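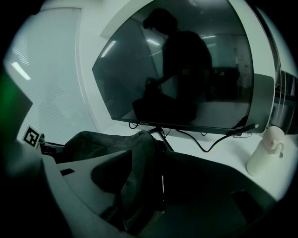
Flollance Hand-Held Gripper Kit

I get asked a lot what a first kit costs to run, so let me save you an email! The set is 2 grippers, and I'd put 400 dollars aside on top for spare fingertips, cables and marker cards (you will lose marker cards, I lose them constantly). Finger pads wear first, and a bag of 50 is 80 dollars.

Ordering for a fall start? Get it in well before September – that's when every lab wants theirs at once and I'm packing boxes all weekend. Need a formal quote for purchasing? Write to me, Bianka Nyitrai, and tell me how many desks you're setting up.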